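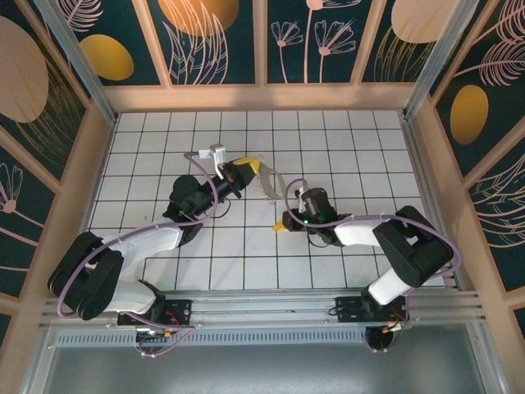 To renew the grout of a tiled floor is a slow work, but it is not a difficult one, and a person who never did it before can finish a small bathroom in one weekend. I learned it from Zdenka Vukadinović, who did floors for many years, and I write down here the way she showed me. Before you buy anything, decide on the color. On white square tiles a thin dark line shows the grid very clearly, so every crooked joint will be seen, but coffee and shoe dirt will not. White grout on white tiles is more quiet for the eye and much more work for the brush. I have dark in my kitchen and I would take it again.

What you need

A hand grout saw with a spare blade
A vacuum cleaner with a narrow nozzle
A rubber float
Two buckets and a good sponge with round corners
Grout for floors, in powder
Masking tape, knee pads, safety glasses and a dust mask

Powder is cheaper than the ready mixed kind and you can make small portions. Look on the bag for which joint width it is meant. For narrow joints you take the grout without sand, for wide ones the grout with sand. The seller can tell you where the limit is for his product.

Step 1. Take out the old grout

Hold the saw flat in the joint and pull it to you with light pressure. Do not push hard, the blade will jump out and scratch the glaze. You do not have to remove everything, but the joint must be open for at least two thirds of the tile thickness, otherwise the new grout has nothing to hold on. Start behind the door, where your first mistakes will be hidden. My first scratch is in the middle of the room and my sister finds it every time.

Step 2. Clean the joints

Vacuum each line two times, in both directions. Then wipe with a damp sponge and let the floor dry overnight. If a tile sounds hollow when you knock on it, repair it now.

Step 3. Mix

Put the water in the bucket first, then the powder. Stir slowly until there are no lumps, let it rest as long as the bag says, and stir again. It should be like thick peanut butter. Make only as much as you can use in 20 minutes, and keep the same proportion of water for every portion, or the color will come out in different shades.

Step 4. Fill

Push the grout into the joints with the float, moving diagonally over the tiles. If you move along the line, the edge of the float digs it out again. Work backward to the door in small fields. Leave open the joint where the floor meets the wall, it gets silicone later.

Color is also a question of the rest of the room. In a room with plain walls the floor may be strong. If the ceiling already has big dark teal panels with golden and pink drawing on them, I would keep the floor white and let only the lines be dark. 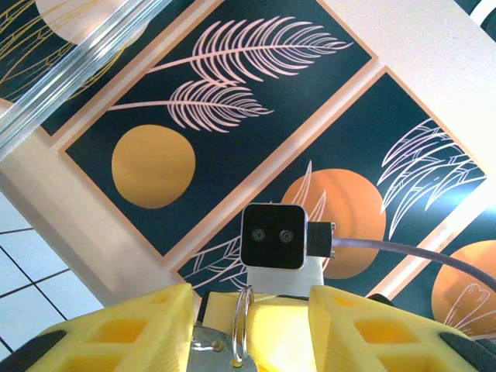 Step 5. Wash

Wait until the grout in the joint does not stick to your finger. Wring the sponge well and wipe with almost no pressure, again diagonally. Rinse it after each pass in one bucket, then in the second with clean water. The next day there will be a gray haze on the tiles. Polish it away with a dry cloth.

Step 6. Silicone and waiting

Put tape on both sides of the wall joint, fill with silicone, smooth with a wet finger and pull the tape off immediately. Do not walk on the floor for 24 hours and do not wash it with soap for one week. Keep what is left of the powder in a closed jar and write the name of the color on it.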